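Delicates

Torunn Strömberg had the whole flat to be out of by four. Bråten to Dratport, last ferry, no refunds. And the wash not even sorted.

Fine. Sorting. She tipped out the drawer where the mesh bags lived and there they all were, more bags than clothes it felt like. Her mother's doing. Her mother believed in mesh bags the way other people believe in vitamins. One for every bra, one for the slips, one for the thing you wore to funerals.

The white one with the bra printed on the lid. Zip open, something thin and strappy stuffed in, crumpled, no time to fold it. Pink thing in the basket. Black thing in the basket, shoved down the side. 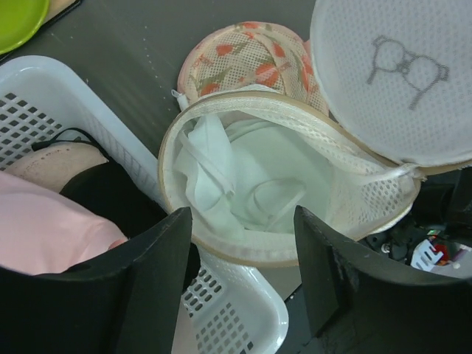 And the tulip one, which she had always hated and which had outlived two washing machines and Trygve. Well. Not outlived. Trygve was alive, he was in Gellis with a boat he'd paid 3,692 for and couldn't start. He used to put her bras in loose. With jeans! Seventeen months of bent wires and then he'd said what's the big deal, its just laundry.

She zipped. Unzipped. Wrong bag.

The bowls still had to go somewhere, the wavy one and the plain one, and the green plate, the mug. She'd left them on the little rack for last, because once the rack was bare that was it, that was the kitchen gone. Stupid. It was a rack. Two shelves. She'd bought it in December with her first pay from Mesix and carried it home on the bus with teh corner in her hip.

Phone buzzing. She put it on speaker and kept going, pink cloth, where was the other sock.
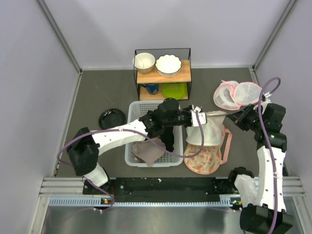 Märta wanted to know why on earth she was fussing with bags at all. Throw it in a sack, Märta said, wash it when you get there, who sorts underwear on moving day?

— I do.

— You're stalling.

— I'm sorting.

— Torunn. It's ten past three.

It was not ten past three. She looked. It was twenty past.

She hung up without saying bye and felt bad and didn't call back. Kept her hands moving. One bag inside the other, no, beside. The basket would ride on her knees, she'd decided, the van could have everything else but the basket was hers. Then the last one, from the bottom of the drawer, the one with the little bird drawn on it. Or penguin. They'd argued about that, her and her mother, a whole Sunday once.

Penguin, she thought. Okay, Mamma. You win.

She held it a second longer than she had time for. Then downstairs the van honked, twice, and she ran.

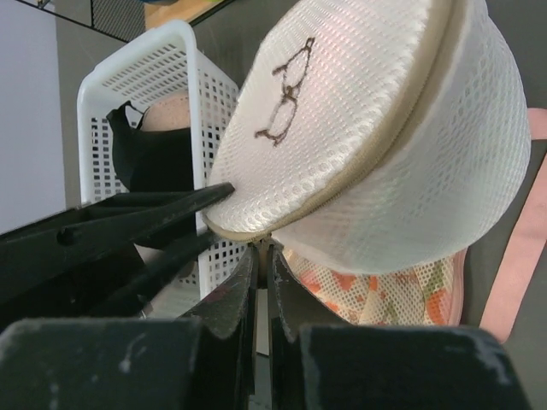
The bird bag, with the basket behind.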